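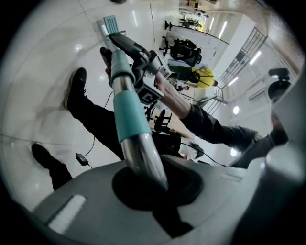 Which gripper is best? How robot hands get tested

Robots need hands. Well, sort of hands. Most robots have a gripper, which is two fingers (or three, or more) that open and shut. Simple! But which gripper is best? You have to try them out to know.

What's a hand-held gripper?

A gripper with a handle on it. No robot arm at all. A person holds it and does the job, and a camera on the gripper watches. Later a robot can learn from what the camera saw. Quicker than building a whole robot first. Much cheaper too.

Why the black and white squares?

They're called markers. A bit like the square codes you scan with a phone. A computer spots the pattern and works out where the gripper is and which way it's tilted. Cover one up with your sleeve and the computer can get lost, so testers have to watch there elbows.

The mop test

Mops are hard! Long, thin, smooth handle. Hold it in one place and the other end swings about. So you need two grippers, one up high and one lower down, and they have to move together. Try it at home with a broom and two pairs of kitchen tongs. Ask first.
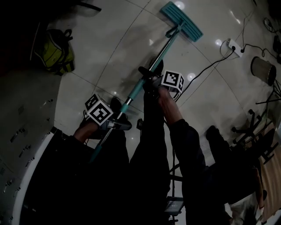 Slipping is the big worry. Hard plastic fingers can slide on a shiny pole. Ridges help, and so does soft rubber. Squeeze too tight though and the mop won't turn when you want it to. Too loose and, clonk, on the floor.

Two grippers, one winner?

Say we have two kinds. The Nonano has short fingers, the Jaber has long ones. To be fair, give both the same jobs:

1. Pick up the mop
2. Push it forwards
3. Pull it back
4. Turn a corner
5. Lift it over a cable
6. Put it down gently

That's 6 jobs. Do them all 8 times with each gripper and write down every drop. One go is not enough, you might just be lucky. Same mop, same floor, same person. Change only the gripper or it isnt a fair test.

And remember a gripper that's great at mops might be rubbish at eggs. Next page: eggs.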